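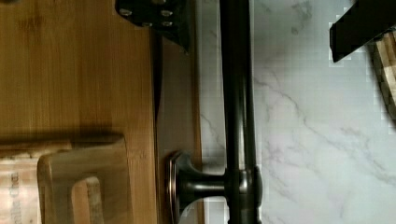 April 9, 2019 — oil test on wood, second coat

Milagros mixed the new batch of Mirkdale oil this morning, 674 g in total, with a little more wax than the last one. I put it on the Plillberg offcuts with a cotton cloth, waited 29 minutes and wiped off the rest. The smell is stronger than before, I don't know why.

Coat 1 is still sticky on 2 of the pieces. Maybe the workshop is too cold at night — Refugio says the heater stops at four.

To do:
Sand lightly, then third coat
Ask Aguirre for the colour card, they promised it already
Write the wax amount on the jar (Milagros, please!)

Water drop test must wait until May.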